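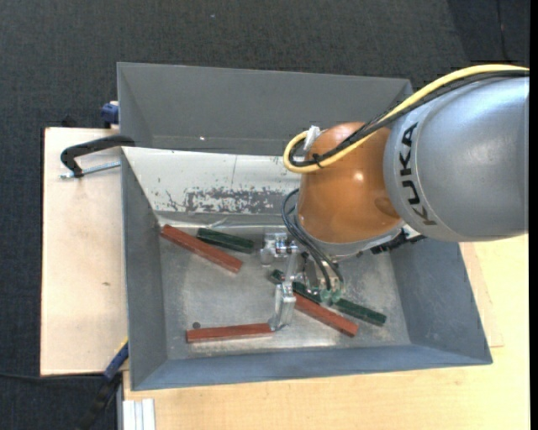
Photograph: Irja Huttunen / Misura staff collection. Bin cell with KUKA arm.

Bin picking at Kettunen

Bin picking at Kettunen is the name generally given to the robot sorting work at the Kettunen parts works in Gunduver. The works supplies short rectangular bars to furniture and fittings makers, and the robot cells take bars out of open metal bins and set them down in order for packing. The project is run with the engineering firm Misura and is best known locally for how thoroughly the packing hall staff were brought into it.

Background

Until the cells arrived, every bar was picked by hand. Bars came in mixed bins, with the colours lying at all angles, and a packer on a full shift would lean over the bin rim and lift out 2,082 pieces. It was steady work and people were extremely good at it (Seija Saarinen, who started in the hall as a school leaver, could sort two colours at once without looking down), but it was hard on shoulders and lower backs. A staff survey one September put reaching into bins at the top of the list of jobs people would gladly give up.

Method

Picking bars from a jumbled bin is a lovely problem, far harder than it looks. A bar may lie against a wall, cross another bar or rest in a corner where there is little room for fingers. In the Kettunen cells a KUKA arm reaches into the bin from the side with a metal gripper, and software called Levetti chooses which bar to go for and from what angle. Red and dark green bars are used for most of the trial work. The bin is held with clamps, as even a small shift between picks can spoil the next approach.

Levetti was written at Misura by a team under Nnamdi Okonkwo. It keeps a record of every attempt, good or bad, and the hall staff can open any of them and add a note. By the end of the first trial there were 833 such notes, many of them about bars close to the wall, and several of the packers' own tricks have since gone into the software. One is the "Saarinen nudge", a light push that moves a bar out from the side before it is gripped.

Changes for staff

The works agreed with its staff at the outset that no packing post would be cut during the trial. Eleven packers retrained as cell minders. A minder looks after 3 cells, changes bins, clears awkward picks and decides when a batch is fit to go out. Pay for the new post was set one grade higher after talks led by Sirkka Aaltonen, the shop steward at the time.

The change has been welcomed in most respects. Minders report fewer aches and more variety, and the training room, once used mainly for storing coats, is busy on most afternoons. There have been complaints too. The old benches stood close together and people talked all day, while minders can go an hour without a word to anyone. The cells were later moved into facing pairs, which helped. Some packers chose to stay with hand sorting, and a hand bench is still kept for small orders and odd lengths.

Later work

Nam-gil Myung joined from Misura to teach minders to set up new bar sizes themselves, a job that had always meant waiting for a visiting engineer. A second hall is being fitted out with the same layout.

See also: Gunduver; Levetti (software); Bin picking; Machine tending

Page last edited 27/05/2026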